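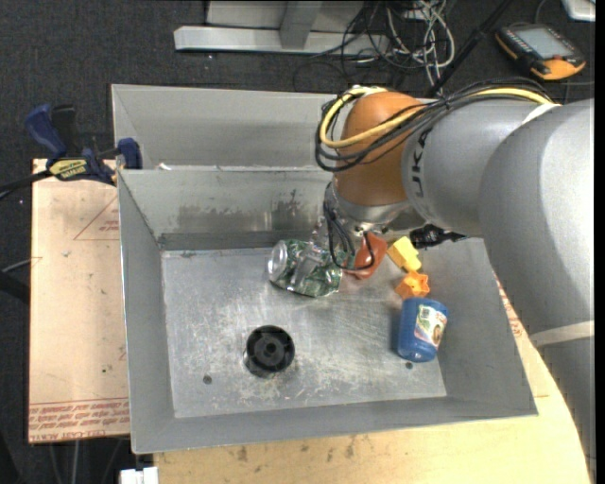 Nov 11, 2020
By the Clester product desk
Last updated: February
6 min read

Clester has offered its Farnolel picking service to outside customers for two years. The service is sold as a package: a mounting plan for the customer's own robot arm, a gripper, the control software and a period of support. For this article we spoke at length with the product lead for Farnolel, who answered on behalf of the company and asked to be identified by role only.

We began with the question most purchasing departments ask first, namely what the customer receives for the money.

"The customer receives a working cell plan and the people to bring it up," the product lead said. "We do not sell the arm. Most of the sites that write to us already own one, and it has often been standing idle after an earlier project. We ask for the model, the reach and the state of the cabling, and we tell them within a few days whether we can support it."

The basic package contains 315 hours of support, which may be used at any time during the contract. Customers who need less may choose the smaller package of 199 hours. The product lead described the smaller package as suitable for sites with their own technician and a fairly stable range of goods.

"If the goods change every week, take the larger one," the product lead said. "We have had customers move up from the smaller package, and we allow it, but the paperwork is tiresome for both sides."

Much of our conversation concerned mixed bins, in which objects of different shapes and surfaces lie together in no set order. Farnolel is intended for this work. According to the product lead, single-item bins are handled well by many systems on the market, and a customer with only that need should probably buy something simpler.

"A crushed can is a good test," the product lead said. "It reflects light, it has no regular side, and no two are dented in the same way. A plastic container with a rounded end gives different trouble, as it may roll when it is touched. We put such things together in a metal bin and ask the arm to take them out one by one. A bare metal floor gives reflections of its own, and we want the software to have dealt with those before it meets a customer's bin."

Asked why the trial objects are not standard test pieces, the product lead replied that standard pieces are also used, mainly when results must be compared between sites. For daily development the staff prefer ordinary packaging and small parts.

Cables were a subject on which the product lead had firm views. On a picking arm the wrist turns a great deal, and the lines to the gripper must turn with it.

"We leave slack at the wrist," the product lead said. "Customers like to see everything strapped down tightly, and we understand that. A tight cable will pull at its connector on the first large rotation. Our installation guide gives the length of loop for each supported wrist, and we ask that it be followed. Tape is acceptable on the straight sections during commissioning. For permanent use we supply proper sleeves."

The gripper is the part of the package most often replaced. Three spare sets of fingertips are included, and further sets may be ordered separately. The product lead declined to give an expected life, stating that it depends on the goods, and in particular on sharp edges. A site handling crushed metal should inspect the tips at the start of each shift.

We asked about the complaints the company receives. The product lead named two. The first is the length of the site survey form, which the company has since shortened. The second is that the software stops and waits for a person when it is unsure of a grasp.

"That one we have kept," the product lead said. "The threshold can be changed by the customer, within limits. Some set it low and accept dropped items. We ship it high."

Guzmán, a packaging firm that used the service during its first contract year, asked for a record of every such stop. The record is now part of the standard software and may be exported at the end of each shift. A second customer, Likus, requested that bins of different depths be supported at one station. This option was still under review when we spoke, and the product lead would not commit to a date.

On training, the company requires that at least two members of the customer's staff complete the operator course before the cell is handed over. The course covers use of the handheld pendant, safe entry to the work area, recovery after a stop and changing of fingertips. It may be held at the customer's site or at Clester.

"People ask to skip the pendant session because they have used the arm before," the product lead said. "We do not waive it. Recovery from inside a bin is a different motion from anything they will have done on a pallet line."

Requests for a site survey should be sent to the Clester sales office with the arm model and a list of the goods to be picked. Surveys for February are being scheduled now.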